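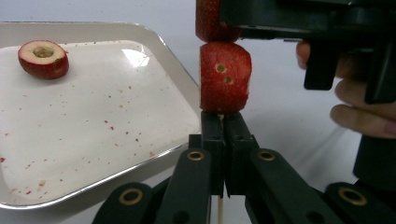

Fig. 1 — Le plateau en cours de montage : une moitié évidée, deux morceaux déjà enfilés l'un contre l'autre.

Atelier Stoltus, fiche de séance 11 : les brochettes de fruits

Bon, on reprend là où on s'était arrêtés. La dernière fois j'ai beaucoup parlé de couteaux et pas assez de piques, alors cette fiche rattrape un peu le retard. Gardez-la avec celle sur les découpes, je vous renverrai de l'une à l'autre pendant l'examen pratique de mai.

1. Choisir le fruit

Pour s'entraîner, je prends toujours une pomme rouge bien ferme. La peau tient le morceau, la chair ne s'écrase pas sous les doigts, et puis une pomme ratée se mange en compote — personne ne pleure. Les poires mûres, on verra plus tard ! Évitez aussi les pommes farineuses : elles se fendent dès que la pointe entre, et vous passez la séance à recoller des miettes.

Lavez, essuyez à fond. Une peau mouillée glisse, c'est la première cause de bobo dans mon cours.

2. Évider

On coupe le fruit en deux, on pose la moitié sur le dos, face coupée vers le haut, et on retire le cœur. Le trou doit être rond et net, comme sur la moitié de la figure 1. Moi j'utilise une cuillère parisienne, certains préfèrent la pointe du couteau, faites comme vous voulez du moment qu'il ne reste ni pépin ni petite écaille dure autour. Passez le doigt dedans pour vérifier (propre, le doigt, merci).

On garde la peau. J'insiste parce que chaque année quelqu'un épluche tout par réflexe, et le morceau tourne sur la pique comme une toupie.

3. Tailler

Des morceaux épais, à peu près de la même taille. Regardez le bord droit du morceau du bas, sur la photo : la coupe est un peu rugueuse. Pour un exercice ça passe très bien, pour un buffet je vous demanderai de la reprendre d'un seul coup de lame, sans scier. Si vous sciez, la chair s'arrache et le bord brunit plus vite.

4. Enfiler

La pique en bois reste verticale et c'est le fruit qui descend vers la pointe. Allez-y doucement, en visant le milieu du morceau. Si ça résiste, ressortez et recommencez un peu à côté, ne forcez jamais avec la paume au-dessus de la pointe !

Le deuxième morceau vient se coller au premier. J'aime qu'ils se touchent vraiment, bien serrés, parce qu'une brochette avec du jour entre les morceaux s'affaisse dès qu'on la penche. Ensuite on laisse un bout de bois libre en bas pour la prise. Mesurez avec deux doigts, ça suffit largement.

Et les petits trous dans la peau ? On en voit deux sur le morceau du bas. Sur une pièce à présenter, je tournerais cette face vers l'arrière, ou alors je remplacerais carrément le morceau.

5. Le plateau

Je travaille sur un plateau clair à rebord. Le blanc a un gros défaut, il montre tout : les éclats de peau rouge, les miettes de chair, les petits points partout. C'est aussi pour ça que je vous l'impose, vous voyez tout de suite où vous en êtes. En cours de montage, laissez les miettes tranquilles. Avant de servir, par contre, on essuie, ou mieux, on change de plateau.

Rangement : les chutes dans le bac Kilutine, les piques cassées à la poubelle et surtout pas au compost. Les plateaux se lavent à la main, côté évier du fond.

6. À préparer pour la prochaine fois

— Trois brochettes de deux morceaux, même fruit, même taille.
— Une brochette avec un fruit plus mou, au choix, et deux lignes sur ce qui a changé sous les doigts.
— Relire la page 229 du classeur Waltness (le passage sur l'oxydation et le jus de citron, je poserai des questions dessus).

Apportez votre couteau d'office et un torchon sec. Les piques sont fournies.

Fiche mise à jour le 2019-11-30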